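Grimen House Shared Kitchen
Minutes of the July members' meeting

Present: Przemysław Cieślak (chair), Mrs. Chmielewska, Mr. Anilov, Joan Wirnier (taking the minutes, so please forgive the length), and nine other members. Apologies were received from the Saturday bakers' group, who had a wedding cake to deliver.

The meeting opened at 6:40 p.m., a little behind time, as several of us were still enjoying Mrs. Chmielewska's plum cake in the hallway. Przemysław welcomed everyone and said how glad he was to see two new faces, and we went around the table with our names, which took longer than planned but was very pleasant.

1. Minutes of the last meeting

Read and agreed, with one correction. The jam pans are kept on the bottom shelf of the pantry and not the middle one. Mr. Anilov asked that this be written down properly, and it now has been.

2. Money

The kitchen account stands at $969. Przemysław reminded us that $100 of that is already promised for the new faucet washers and the plumber's visit. There was a short talk about whether to raise the monthly dues, and the general feeling was that we can leave them alone until the fall and look again then.

3. Cutting boards and the work table

This was the main business of the evening, and a good many people had something to say! Mrs. Chmielewska began by thanking whoever has been wiping down the dark table after the evening sessions. She did point out that crumbs and flour are easy to miss on a surface that color when the lights are low, and asked that the last person out run a damp cloth over all of it, corners included, and then go over it again with a dry one.

We then moved on to the boards themselves. Mr. Anilov would like the white boards kept for bread, fruit and vegetables, and would like us to buy separate ones in another color for raw meat and fish. Several members do this at home already and spoke warmly in favor. There was some worry about where the extra boards would live, and we spent quite a while on that. 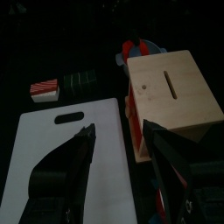 Joan suggested a row of hooks along the side of the pantry, which would suit any board with a handle hole and would let them drain properly after washing. Mrs. Chmielewska preferred an upright rack by the sink — she finds hooks hard to reach — and after some friendly back and forth it was agreed to try the hooks first, set low enough for everyone. Przemysław has a drill and offered to put them up. The sum of $60 was approved for hooks and new boards together.

The wooden boxes were also raised. They have a way of wandering from the shelf to the table and staying there, and people starting a session then have to clear a space before they can chop so much as an onion. Agreed that boxes go back on the shelf when cooking is finished, even if the same person is coming back in the morning.

4. Soup supper

The supper will go ahead as usual. Mr. Anilov is making the barley soup and has asked for help with peeling from 3 p.m. onward. Please bring your own peeler if you are fond of it, as ours are rather blunt. Bread is still needed, and Joan will put a sign-up sheet on the pantry door.

5. Any other business

A blue striped apron has been left on the back of the door for some weeks. It will go into the rag bag after the supper if it is not claimed.

One of our new members asked whether the oven runs hot. It does, and we all had stories. Mrs. Chmielewska will write out her notes on it and tape them up beside the dial.

The meeting closed at 8:15 p.m., and the rest of the plum cake was shared out among those who stayed to stack the chairs.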